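# Cerkcombe Clothing Exchange - Minutes of the February Meeting

The meeting opened at 6:30 p.m. in the upstairs room. The minutes of the previous meeting were approved with one correction: the rent for the storage unit is $172 per quarter.

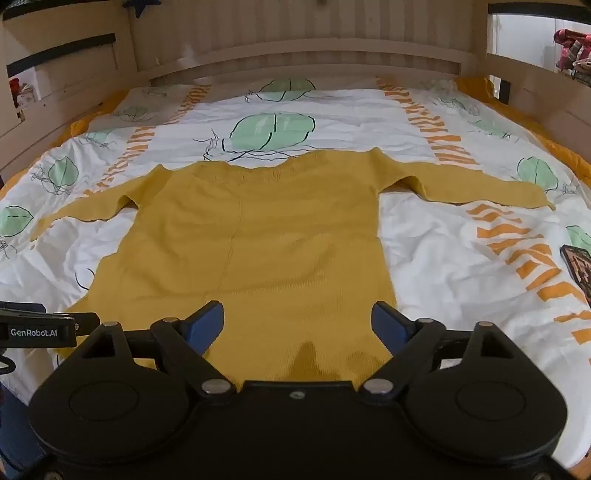 ## 1. Sorting and folding of knitwear

The chair noted that sweaters continue to arrive at the Drendia store folded in several different ways. Members discussed the mustard-yellow long-sleeved sweater as a typical case: ribbed band at a wide neckline, both sleeves out to the sides, a crease down the torso and a wrinkle across the lower body.

It was agreed that:

- each sweater will be laid flat, sleeves out, and smoothed by hand from the neckline down before folding;
- sleeves will be folded in across the body, and the body folded in half once;
- knitwear will not be put on hangers at any time, including at the Zarkora sale.

A member asked whether a bed was a suitable surface. The meeting felt that a bed was acceptable for work done at home, although a patterned bedspread can make small marks and pulled threads harder to find. Sorting at the store will continue on the long table.

## 2. Storage

The store holds 40 lidded boxes. A request to purchase a further 100 cotton bags for knitwear was approved, up to a limit of $400. Cedar blocks were discussed and left for a later meeting.

## 3. Labels

Paper labels are to be tied through the care tag and must not be pinned to the knit. Size is to be written first, then fiber content where known. Items with no care tag will go in a separate box - the label to be placed inside the bag.

## 4. Dlamini Hall

The hall has confirmed the side room for the spring exchange. Access is from 8 a.m. Tables must be returned to the closet by closing time.

## 5. Other business

Two bags of unmatched gloves remain unclaimed and will be offered at the spring exchange.

The meeting closed at 7:45 p.m.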